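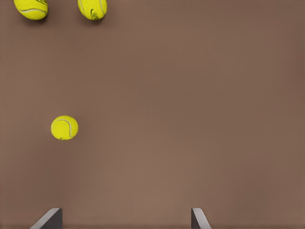
Fig. 1. Tennis balls, seen from directly above.

Section 4. Setting up a showbiz desk in Dirutier

For desk editors. Assumes Dirutier is installed and you can log in. If you can't, go back to section 2, don't start here.

What you're setting up: a desk, a tip inbox, the hold queue, and the Helmy alerts that go out to readers' phones. Do them in that order. Alerts switched on before the hold queue exists will go straight out. That happened at Basedthorpe in May with an engagement story that wasn't an engagement.

4.1 Create the desk

1. Log in with your editor account. Not the shared newsroom one, it hasn't got the right.
2. Open Desks, then New desk.
3. Name it. Short. "Showbiz" is fine, "Celebrity, TV and Red Carpet" gets chopped on phones.
4. Enter the Kerstead licence code for your title. Every title in the Basedthorpe group uses 2256.
5. Pick a house style sheet. If none shows, leave it on Default and carry on, you can swap later.
6. Save. The desk turns up in the left menu. If not, log out and in again.

Note: the desk name shows publicly in the web address of every story. Changing it later breaks old links. Choose now.

4.2 The tip inbox

Tips come in from the web form, by email and by text. All three land in the same inbox, newest at the top.

1. Open your desk, then Inbox settings.
2. Tick the channels you want. Web form is on already.
3. Set who can read tips. Keep it small.
4. Set who can see the tipster's contact details. Smaller still.
5. Write the auto-reply. Do not promise money in it. Do not promise to print anything.
6. Send yourself a test tip from a phone that isn't logged in.

CAUTION: contact details are NOT hidden from people you give export rights to. Even if you unticked them in step 4. Check the export list seperately, under Rights.

Tips that mention a child, a medical matter or an address get a red flag. The flag is done by word matching and it misses things. Somebody still has to read them.

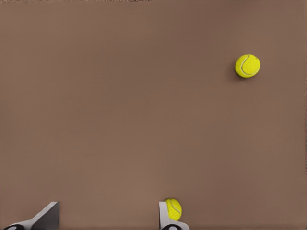 Flagged tips stay in the inbox until an editor clears them, and they can't be turned into a story draft before that. Clearing leaves your name in the log. If you're covering for someone, clear it under your own login, don't borrow theirs.

To turn an ordinary tip into a draft: open it, press Draft, choose a writer. The tip text goes into the notes pane, never into the story body. Copying it across by hand is possible. Please don't. Readers do recognise their own wording, so do publicists.

4.3 The hold queue

The bit people skip. Any story about a relationship, split, pregnancy or arrest sits here until it has been signed off.

1. Open your desk, then Holds.
2. Switch on Hold by topic.
3. Tick the topics. The four above are the minimum.
4. Set Sign-offs needed to 2. Lower is allowed by the system but not by us.
5. Add the names of those who may sign off. A writer can't sign off their own story, so have spare people on the list or you'll be stuck at night.
6. Fill in the Source line wording. This is what gets printed when a source isn't named. "A source close to the couple" may only be used if the source IS close to the couple.
7. Switch on Right of reply. The story then asks for the time you rang or emailed the agent, and what they said. "No answer" is a valid entry. Blank isn't.
8. Save, and make a dummy story with the topic Split. It should stop in the queue with a yellow bar. If it goes live, take it down and repeat from step 2.

Note: the topic is chosen by the writer. A split filed under "TV" will sail past the queue. Have a look at the day's list before you go home.

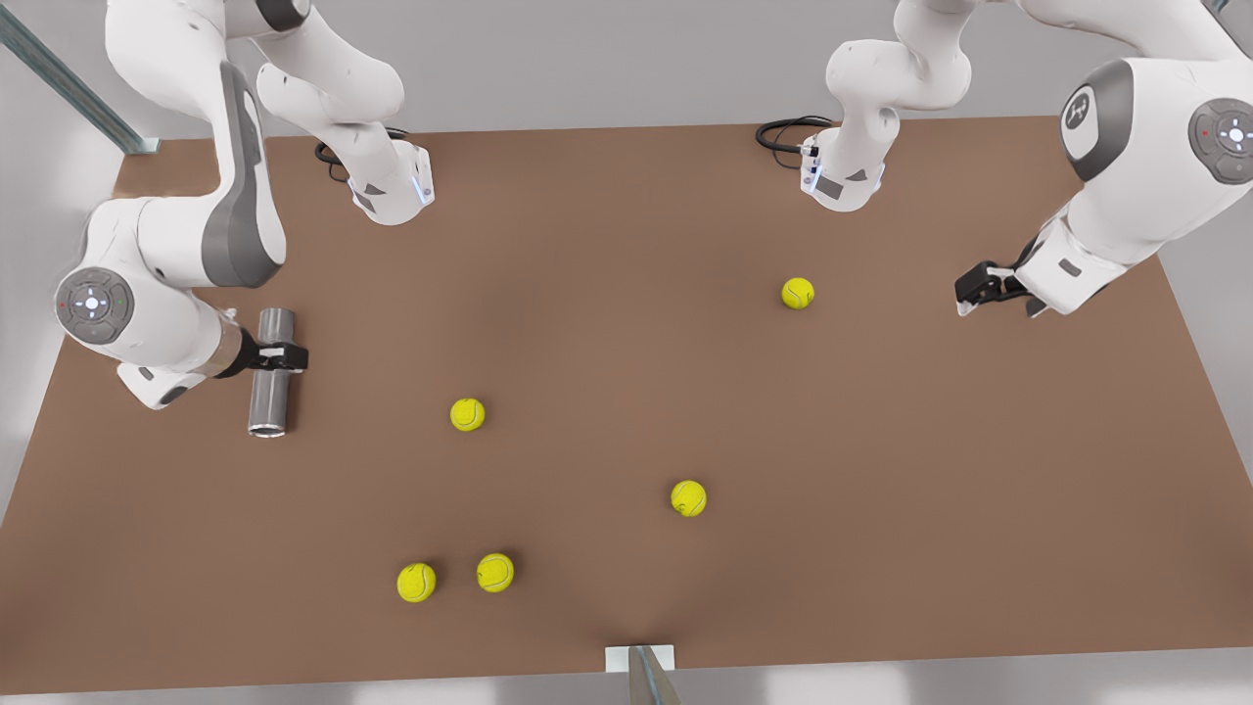

Fig. 2. Two white arms over the table, with five tennis balls.

4.4 Helmy alerts

Helmy is a seperate service with its own login. Kerstead sends the key when your licence starts. Check your spam folder.

1. In Dirutier, open Connections, then Helmy.
2. Paste the key. No spaces at the end, it doesn't trim them.
3. Set the daily limit to 4. More than that and readers switch off altogether.
4. Set quiet hours. Awards nights can be exempted one at a time, under Exceptions.
5. Turn on Alert only after hold. Turn it on. Really.
6. Send a test alert to staff phones only. Staff group first, THEN press send. The button doesn't ask twice.

CAUTION: an alert cannot be called back. Correcting the headline corrects the page, not what is already sitting on someone's phone. You have to send a second alert saying it was wrong, and it counts towards the daily limit.

Alert wording is not the same as headline wording. Keep the name and the verb honest. "Spotted with" means somebody saw them. "Dating" means it has been confirmed. If you only have a rumour, no alert.

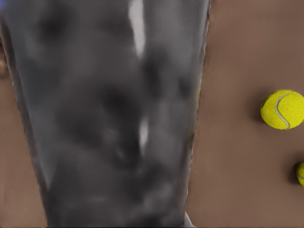
Basedthorpe desk adds: we found the alert picks up the first saved headline, not the latest one, if you change it while the story is in the hold queue. Press Refresh on the alert pane after every sign-off. Caught us out twice before we noticed.

Correct, and still the case in the current version. Refresh after sign-off, every time, until Kerstead mend it.

4.5 If something's not working

Inbox empty all day: web form probably points to the old desk. Inbox settings, Form, reselect.

Story stuck with all sign-offs done: right of reply is blank. Fill it in.

Helmy says Key refused: space at the end, see 4.4 step 2. Otherwise ask for a new key, the old one dies at once.

Yellow bar won't clear: reload the page. Then try another browser.

Section 5 covers picture credits and agency feeds.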